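January 16, 2021

Studio notebook, Ardale room. Entry by Howard Fothergill, for the mix team and for Milan Boersma when he takes over the sessions in February.

**Subject:** credits, sequencing and stem transfers for the Nimri album.

The transfer of the Nimri stems was completed this morning. The delivery holds 164 files, all at the same sample rate, with the exception of the brass overdubs on "Piltach," which arrived at a lower rate and were converted before import. The converted files carry the suffix "-c" and should be used in every session from this point forward. The originals remain in the delivery folder and are not to be renamed.

Names of the guest singers do not appear in the track titles. The band confirmed this in writing, and the label, Zanby, has accepted it. Guests will be credited on the inner sleeve only, in the order in which they are first heard. Session files should follow the same practice: label vocal tracks by part (lead, low harmony, high harmony, answer) and keep the singers' names in the notes field. Two of the rough mixes sent out before the holiday had a guest's name in the file name. Those have been withdrawn and replaced.

**Sequencing**

The running order was played through from start to finish on the main monitors. Remarks:

- The opening instrumental runs long but holds. The fade into the second song is smoother with the room microphones left up through the last bar.
- "Piltach" sits too loud after the ballad. The master level was left alone and the horn group was lowered by 2 dB. It may need a little more.
- Side B begins well. The gap before it should not be shortened for the streaming version, as the band has asked for the same spacing on all formats.
- The closing song still has the old count-in. M.B. to remove, and to check that the first cymbal hit is not clipped when he does.

The trumpet player asked once more that the brass not be treated as a solo feature. He regards the record as a group record and wants the horns placed inside the band, slightly left, with the keyboard answering on the right. This was tried on all 4 horn songs. It works on three. On the third song of side A the keyboard part is thin, and the horns lean to one side with nothing to meet them. A second keyboard take exists and has not been auditioned.

**Vocal treatment**

The lead vocal chain is unchanged from the December sessions: light compression going in, a second stage in the mix, plate reverb on a send. The plate return was printed for each song so that the sound does not depend on one unit being available. The buffer was set to 768 samples during mixing, and it must be lowered before any new vocals are recorded. The delay was noticeable in the headphones when the last ad-libs were attempted, and those takes were not kept.

The choir on the second single was nearly rebuilt. The low parts had been doubled by copying, and the copies were drifting against the tambourine. They were muted and the remaining parts raised. The result is smaller but clearer, and the band preferred it on first hearing.

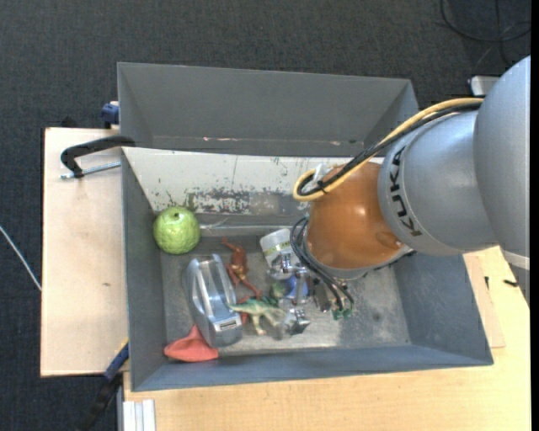 Will the instrumental versions be delivered along with the album mixes?

They will follow separately, once the running order has been approved by Zanby. Instrumentals are to be made from the approved mixes with the vocal group and its reverb return muted, and with no other change.

**Outstanding**

1. Audition the second keyboard take for the third song of side A.
2. Obtain correct spellings for the inner sleeve. The list received from the band gives the cello player's surname in two forms.
3. Print clean and album versions of the second single. The edit point in verse two has been marked.
4. Back up the session drive before any further changes are made. Last copy was made after the transfer and does not include today's mixes.

The tie line on channel nine is still noisy and has been taped over at the patchbay. Use channel ten.

H.F.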